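Spool (packaging)

A spool is a cylinder with a raised edge at each end, on which a long and flexible product is wound for storage, sale and use. The raised edges are called flanges, and the part between them is called the core, the hub or the barrel. Spools are used for thread, wire, rope, ribbon, cable, plastic tubing and the filament of 3D printers. Large spools, especially those made of wood for electric cable, are more often called reels or drums, but there is no strict border between these words.

Construction

The simplest type is made of three parts: two flanges and one core. The flanges can be molded plastic, pressed board, plywood or steel. Many makers combine two materials, for example plastic flanges with a core of cardboard tube, and the tube is then held in a ring or groove on the inner side of each flange. Raised rings and ribs are often added to a plastic flange, so that it can be thin and still stay flat under the pressure of the wound material.

The central hole, also called the bore, accepts the shaft of a winding machine or a simple rod on a stand. The smaller holes have several purposes. One may hold the start or the free end of the product, another may receive a driving pin which turns the spool together with the shaft. The size and position of these holes are different from one manufacturer to another, and a spool from one supplier does not always fit the stand of another. 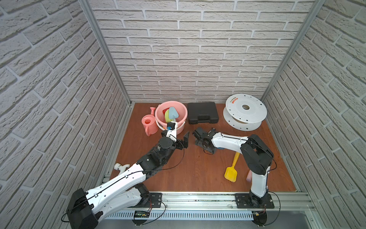
Storage position

A full spool can be kept on its flange or on its side edge. Lying flat is stable and the spool does not roll, but the weight of the upper layers may cause loose turns to fall over each other. For this reason wire and cable are usually stored with the axis horizontal and with a wedge under the edge. Light products, such as thin pneumatic tubing, are commonly kept flat in stacks.

Marking

The label is normally placed on the outer face of one flange. It gives the type of product, and often also the diameter, the color, the length and a batch number. Typical lengths for small plastic tubing are 100 and 200 meters. The abbreviation PU on such a label means polyurethane. Besides the label, characters may be molded into the flange itself, and these remain readable after the paper is lost.

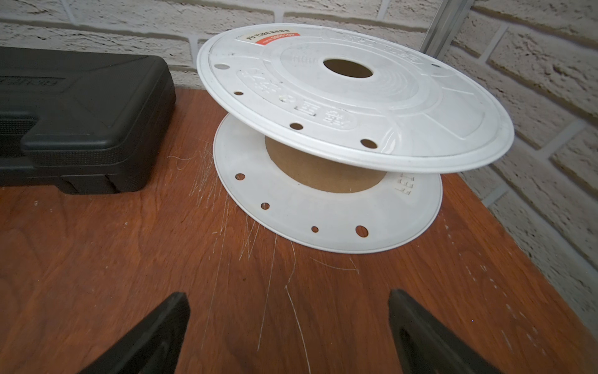

White plastic spool with cardboard core, labeled "PU TUBE". Photo: Jummai Afolabi, 20 February 2026

Reuse and disposal

Empty spools of steel and wood are frequently returned to the supplier against a deposit. Small plastic ones are mostly used only once. A spool with a cardboard core should be taken apart before recycling, as the two materials belong to different collections. In homes and schools, empty spools are used for winding garden string, extension cords and holiday lights, or as parts in craft work.

See also

Bobbin
Cable drum
Pneumatic tubing
Winding machine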